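Altia open day, anyone else go?

torquemonkey
Got back from the Altia open day an hour ago. Packed. Line out the door for the picking demo, I was number 138 and they quit handing out tickets right after. Sim part on the big screen first, then the real cell. Sim was the better half imo. Open-end wrench, held low on the handle between two flat fingers, black container behind it.

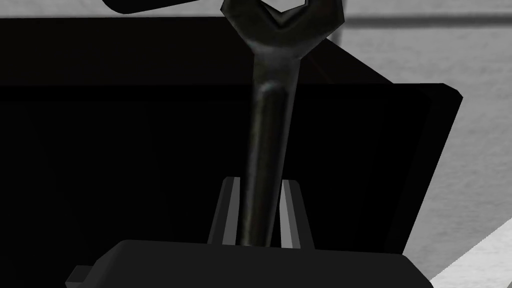

Jui-lin Yip: sim is fine but did they say how many runs on the real arm? I asked at the desk and got a brochure.

torquemonkey
3,000 in sim. Didnt catch a number for the real one. Yen-ting Chiang did the talk, fast talker, no slides up long enough to read.

pisto_fan
Disagree on the sim being better. Real cell did 8 picks while I stood there, all hand tools, no drops. Thats what I drove out for.

Jui-lin Yip
8 picks is nothing. Come back with a full shift.

pisto_fan
its an open day not an acceptance test

torquemonkey
lol ok. Next one is in July, they said sign up erly. Parking is bad, use the back lot.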